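Packing snack boxes, how to keep chips and rice crisps from getting crushed?
posted 26 September 2021

plarkham_mom
Sending snack boxes to my kid and his roomates at school in Londton. Plain brown cardboard box, all bags, mix of big ones and little packets. Last one in March showed up half crumbs. Got over 40 bags to get thru. Bags on end or flat? Black one with the nutrition table is 2078 kJ per 100 g so they won't starve lol. Pics: 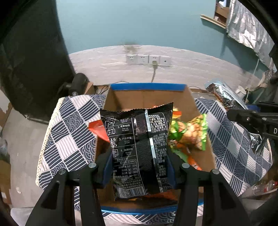
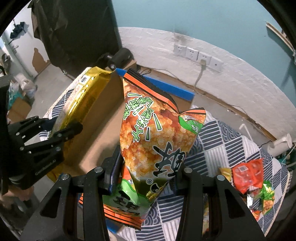
Do I need to tape over the top seals on the bags before they go in the box?

zukix
Leave the seals alone, tape does nothing for crushing and it rips the bag when they peel it off. Tape the box instead, bottom seam too. Stand the big bags up, side by side, snug but not squeezed. Puffed rice stuff goes in last, nothing heavy over it. Small packets down the gaps at the sides.

Rastogi
Agree w above. Also dont poke holes to let the air out, saw someone say that once, terrible idea. The air is your padding. Shake test: close the box, tilt it, if stuff slides add crumpled paper. I use 3 sheets on top. Stale is a bigger problem than crumbs if it sits in a hot mailroom so check the dates first

snackbox68
crumbs taste the same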